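Paper gift bag

A paper gift bag is a small carrier bag used to hold and present a gift without wrapping it. It is usually sold flat and opened by hand. Gift bags are common at birthdays, weddings and school events.

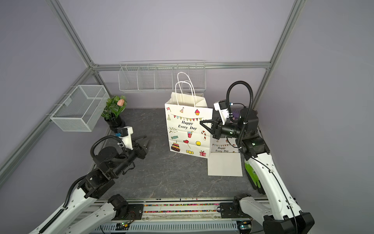

Printed designs follow the occasion or are kept general so that one bag can serve all year. A general design may carry a short greeting, such as "Happy Every Day" in black serif type, with a bunting banner, a party hat, a cupcake and candy around it. Plain bags cost less and are often stamped or written on by the buyer.

Construction

Most bags are cut from a single sheet, folded into a tube and glued along one side. Folds called gussets let the sides collapse. The top may be turned in for strength or left with a zigzag cut. The Eltau mill lists its bag paper in two weights and packs finished bags in cartons of 300. 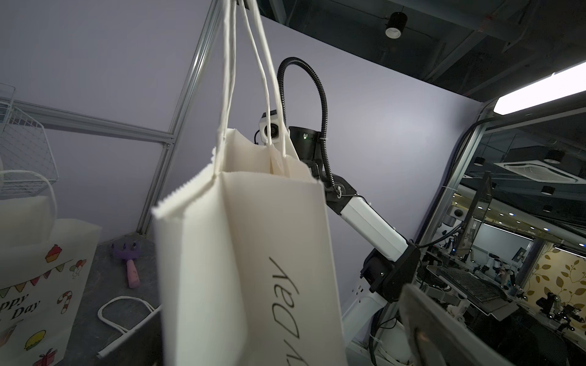
Handles

Handles are made of ribbon, cord, flat paper tape or twisted paper. Twisted paper is the usual choice for low-cost bags, and a white bag is often given white handles to match, with the ends glued inside the top edge. Ribbon is more common on rigid bags, such as the Stanciu line, first sold with 199 designs.

Reuse and recycling

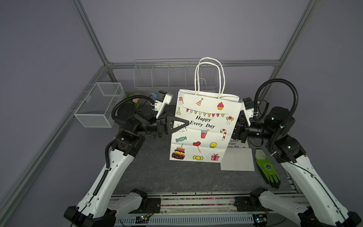
Many households keep gift bags and use them again. Glitter, foil and plastic coatings can make a bag unfit for paper recycling. A white paper bag with none of these can go in with other paper in most towns, while cord or ribbon handles should be removed first.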